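酒店运营管理 讲义四
客房预订控制与超额预订

授课：Léonie Delorme
更新：2024年9月26日
先修内容：讲义二（前厅岗位与班次）、讲义三（房态与房价代码）

一、本讲范围

本讲讨论单体酒店在既定房价下的预订数量控制，不涉及动态定价。定价问题在收益管理课程中另讲。学完后应能够从预订系统导出的记录中计算取消率与未到率，写出超额预订的边际条件，并按规程处理到店无房的客人。

符号在全讲中保持一致：C为可售房数，B为某一入住日已接受的预订数，x为超出C的预订数，Z为截止时点后不会实际入住的预订数，g为一间房空置一晚损失的边际贡献，w为一位客人到店无房所产生的全部成本。

可售房数不等于总房数。计算C时须扣除维修房、自用房和已经确认续住的房间。维修房按工程部签出的状态计算，前厅不得自行改动。

二、预订状态的定义

不同酒店对同一状态的叫法不一致，比较数据前须先统一口径。本课程采用下列定义。

保证类预订：客人以信用卡、预付款或公司协议担保，酒店保留客房至次日退房时间。未按时到店时，酒店有权收取首晚房费。

非保证类预订：无担保，保留至当日约定的截止时间。过时后酒店可另行出售，系统状态由“预计到店”转为“已释放”。

取消：客人或渠道在入住日截止时间之前主动撤销的预订。取消须有取消号。无取消号的口头通知按未取消处理，但前台应在备注栏登记来电时间。

未到：截止时间后既未入住也未取消的预订。夜审完成时由系统自动归类。

提前离店：已入住客人早于登记日期退房。提前离店不计入Z，但影响次日的C。

续住：已入住客人延后退房，同样影响次日的C，方向相反。

常见错误是把未到与取消合并成一个比率。二者对库存的影响不同：较早的取消可以重新出售，未到在夜审时才得到确认，此时该房当晚大多已无法售出。合并计算会高估Z，导致超额预订量偏大。

三、数据与口径

本讲使用Luria酒店的一份预订导出表，由Kiprono Muli整理，来源系统为Listbridge。表中共有3876条预订记录，其中1047条最终没有形成入住，占27.0%。该比率包含全部取消和未到，不能直接用作x的依据。

导出表每行对应一个预订号，字段包括建立时间、入住日、离店日、房型、渠道、担保方式、房价代码、最后状态和最后状态时间。同一预订号下有多间房时，系统只生成一行，房间数另列。做房间层面的统计必须以房间数加权，否则团队预订的权重会被低估。

清洗步骤如下。

先删除测试预订和内部占房。测试预订的房价代码为空，内部占房的渠道字段为“自用”。

再处理改期。Listbridge对改期有两种记录方式：在原预订上修改日期，或取消后重建。后一种方式会产生一条虚假的取消记录。判断方法是比对客人编号、房型和取消时间，若取消后短时间内由同一操作员重建，则视为改期，两条记录合并。

然后核对渠道。经Talisow渠道管理系统进入的预订，其取消时间以渠道推送时间为准，可能晚于客人实际操作时间。推送延迟在平日影响不大，在满房日会使前厅误判库存，必要时应逐条查询渠道后台。

最后按入住日汇总，得到每日的到店预订数、截止前取消数、截止后取消数与未到数。

四、分组估计

总体未到率掩盖了客源之间的差异。至少应按担保方式和渠道分组。数据量允许时，再按提前预订天数和停留晚数细分。

担保方式的影响最为直接。预付且不可退款的预订，未到率低，即使客人未到，房费已经入账，此时g的含义发生变化：空房不造成首晚收入损失，再次出售则可能引起争议。多数酒店规定，已收首晚全额房费的客房不得转售，这部分预订不应进入Z的计算。

团队预订应单独处理。团队的用房数在截止日前逐步收缩，旅行社或会议主办方按合同中的损耗条款释放房间。用散客的未到率估算团队没有意义，正确做法是逐个合同跟踪名单提交情况。Escobar酒店曾将会议团与散客合并估计，在会期首日连续出现到店无房，后改为团队房数由销售部逐日书面确认，前厅只对散客部分设置x。

提前预订天数与取消率一般呈正相关，与未到率的关系较弱。当天预订几乎没有取消的时间，但非保证类的当天预订仍有未到。

样本较小时，分组后的比率波动很大。可采用收缩估计，将分组比率向总体比率靠拢，权重由组内记录数决定：

组估计值＝（n×组比率＋k×总体比率）÷（n＋k）

其中n为组内记录数，k为平滑参数。k的取值通过留出样本检验确定，课上不作推导。
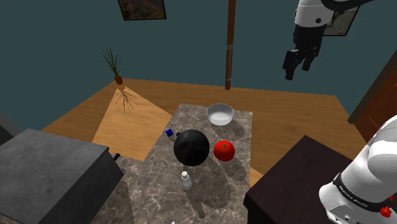 第 2 页

五、Z的分布

设某日有B间相互独立的预订，每间在截止后未入住的概率为p，则Z服从参数为B与p的二项分布，均值为Bp，方差为Bp(1－p)。B较大时可用正态近似。

独立性假设在下列情况下不成立：同行客人分开预订；同一航班的旅客集中到店；恶劣天气使整个地区的到店同时减少。相关性使Z的方差大于二项分布给出的值，而均值不变。若仍按二项分布计算，尾部概率会被低估，即少数日子里未到数远小于或远大于预期。

处理方法有两种。一是使用贝塔二项分布，用历史数据估计离散参数。二是直接采用同类日期的经验分布。后者计算简单，适合总房数最多500间的单体酒店，前提是“同类日期”的划分经得起检查。展会日、公共假期和普通工作日不得混用。历史满房日的数据也要谨慎使用：满房日的截止后取消常由前台主动致电促成，不能代表客人的自发行为。

六、边际条件

考虑将超额预订数由x增加到x＋1。若Z＞x，新增的一间预订填补了一间本会空置的房，收益为g。若Z≤x，新增预订造成一位客人到店无房，成本为w。增加一间的期望净收益为：

g×P(Z＞x)－w×P(Z≤x)

令其不大于零，得到最优x为满足下式的最小非负整数：

P(Z≤x) ≥ g÷(g＋w)

上式假定需求充足，即每放出一间都能售出。需求不足时超额预订没有实际作用，x的设置不影响结果。上式还假定p不随x变化。若为了填满x而大量接受低质量渠道的预订，p会上升，应重新估计Z的分布后再求解。

g的计算使用边际贡献，不使用挂牌房价。应从净房价中减去渠道佣金、布草洗涤、客用品和可变清洁费用，再加上该类客人平均的餐饮及其他消费贡献。夜审时计入部门的固定分摊不应扣除。

w由以下部分组成：替代酒店的房费差额或全额、交通费、通信费、合同规定的赔偿、后续补偿，以及客户流失的折现损失。前几项可以从账上取得，最后一项只能估计。Michalis Tsoukalas在课程讨论稿中建议将客户流失损失按会员等级分列，非会员取统一值。该做法便于实施，但等级较高的客人在规程上本来就不会被安排外送，估计值很少被用到。

实际结果中w通常大于g，临界比小于二分之一，最优x低于Z的中位数。若计算结果要求x高于均值，应先检查w是否漏项。

七、房型约束

总量平衡并不保证房型平衡。标准房超额而套房有余时，可通过免费升级解决，成本低于外送。反向则不可行，不能把套房客人安排到标准房后按普通升降级处理，须退还差价并另行补偿。

因此超额预订应集中在最低房型，上级房型原则上不超额。设置时以全馆可售房数计算总的x，再检查最低房型的预订数是否超过最低房型与可用于升级房间之和。双床与大床的差别也按房型约束处理，能否互换取决于客房部当日的改床能力。

无障碍客房不参与超额预订，也不用于普通升级的腾挪，直至当日该类预订全部入住。连通房若已书面承诺，锁定房号后退出自动排房。

八、到店无房的处理

外送在行业中多称为“walk”，本讲义统一写作外送。处理应在客人到店之前开始。

下午班接班时，值班经理核对预计到店、预计离店和维修房恢复情况，计算当日缺口。缺口为正时，依次进行：催办逾时退房；与工程部确认可恢复的维修房；致电非保证类客人确认到店时间；关闭全部渠道的当日库存；向协议酒店预留房间。

渠道关闭后须在Talisow中回查，确认各渠道库存显示为零。仅在Listbridge中关闭而未核对推送，是当日缺口继续扩大的常见原因。

外送对象的选择按书面规则执行，不由前台员工临时决定。一般先考虑停留一晚、单人、非会员、尚未到店的散客。下列客人不外送：携带婴幼儿者、行动不便者、多晚停留的团队成员、已预付不可退款房费者、曾在本店被外送过的客人。到店时间很晚的客人虽然常常最后出现，也不应因此自动成为外送对象。

沟通由值班经理进行，地点选在离开柜台的安静区域。先说明本店今晚不能提供房间，再说明已经安排的替代酒店、房型、费用承担和交通方式。不得以设备故障等虚假理由解释。客人拒绝替代安排时，退还全部预付款，并记录客人的要求。

外送当晚须完成外送单、替代酒店确认函、交通费凭证和客史备注。次日上午由值班经理致电客人，多晚预订应确认其是否愿意返回。愿意返回者，房间须在到店前排定并检查，原则上安排升级。

九、绩效记录

评价超额预订政策时，同时记录外送间数和满房日空房数。只记录外送会使前厅趋于保守，只记录出租率则会产生相反的偏差。两项均须折算为金额，外送按实际w计，空房按当日g计，逐月汇总。

Bautista Farías在Luria酒店的复核中采用逐日回放法：以每日截止时点的预订状态为起点，分别用现行x和模型x计算结果，再与实际到店对照。需要注意，实际被婉拒的需求没有完整记录，回放只能在需求充足的日期进行，否则模型一方的收益会被高估。一月的数据因部分楼层停用，C的口径与其他月份不同，回放时单独列出。

模型参数更新后，旧参数应保留版本号和启用日期。前厅主管对模型x的人工调整也要登记原值、新值和理由，便于日后区分模型误差与人为判断。

十、练习

练习一。用导出表分别计算保证类与非保证类预订的取消率和未到率，说明改期记录合并前后的差别，并指出差别主要来自哪些渠道。

练习二。给定B、p、g、w，用二项分布求最优x，再用正态近似重复计算。讨论p较小时两种结果不一致的原因。

练习三。设有两种房型，可以单向升级，升级成本为u，且u小于w。写出期望成本函数，说明u增大时最低房型的超额预订数如何变化。

练习四。阅读Renato Carrasco编写的外送记录，找出与第八节规程不符之处，逐项列出应由哪个岗位在哪个时点处理。答案不超过一页，不要求改写对话。

练习一与练习二提交计算表和简短说明，计算表须保留公式。练习三可手写后扫描。练习四在小组讨论课上使用，请自带外送单空白表。

下一讲：夜审流程与应收账款转接。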